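Meltard says its packing arms failed 100 times in 2860 cycles in October, and it calls that a good month. I don't buy it. A fault count tells you how often the arm stopped. It doesn't tell you how close somebody's fingers were when it should have stopped and kept going.

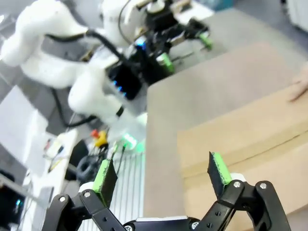
Two arms, one flat box and a hand on its edge.

Despina Rusu, who wrote up the fault at the Hedham site, asked for a log of every reach into the work area. She got a slide about uptime – and a promise of new software. I would take the log.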